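4.2 Where small things end up

I went into this part of the study thinking I knew what I'd find. My own desk at home is a disgrace, and I assumed most people's shared tables would look like mine, only bigger. So when Signe Söderlund suggested we spend the summer looking at the little bits and pieces that gather on work tables (pens, keys, clips, half-opened packets, things still in their sleeves) I said yes mostly because it sounded easy. It wasn't, and I've come out of it rather fond of pen holders.

We worked at two sites, Skjelbred and Prernero. Both are shared workplaces with long tables that belong to everyone, and both had agreed to let us potter about for 38 sessions between them. Our method was borrowed from the Mimaneck study, which sorted household clutter by how long it stays put, and we kept their three names for it: resting, passing and stuck. A resting thing has a home and is in it. A passing thing is on its way somewhere. A stuck thing was on its way somewhere once and has since become part of the table.

The trouble came with anything still in its packaging. Is a toothbrush in a sleeve resting, because it's put away in something, or passing, because it's obviously meant for a bathroom? Signe and I argued over this for most of a train journey. In the end we went with the place and ignored the wrapping, so a packaged item on a table is passing until it has been there for 8 days, and after that it's stuck. I still think that's a bit harsh on toothbrushes.

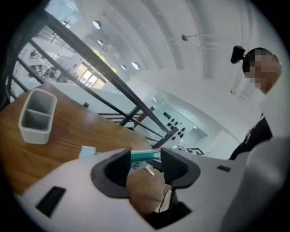
Figure 3. A wooden table with a two-compartment pen holder, near the railing; in front, a slim teal-and-white item held over part of a white printed package.

Containers were the other thing we had to settle. Mimaneck treats a pen holder as furniture and leaves it out altogether, but I couldn't bring myself to do that, as people clearly treat it as a sort of magnet! At Skjelbred we found that loose items drifted towards whichever holder was nearest, even if they had no business being in it. Long thin things went in, flat things were leaned against the side, and anything with a ring or a hook (keys especially) was left just next to it, as though being close was good enough. A divider in the middle helped less than I'd hoped. People told us they used one side for pens and the other for "everything else", and everything else won every time.

Of the 200 or so items we logged, the largest share were passing, which surprised Signe more than me. She'd expected stuck things to dominate, going by an earlier pilot in Aden where the tables were cleared only once a term. We think the difference comes down to how often the tables get wiped, though we didn't ask about cleaning until November and by then memories were patchy. Next time I'd ask on the first morning.

One last point before the results by site. We tidied nothing ourselves, however tempting it was, and I'll admit I had to sit on my hands more than once at Prernero.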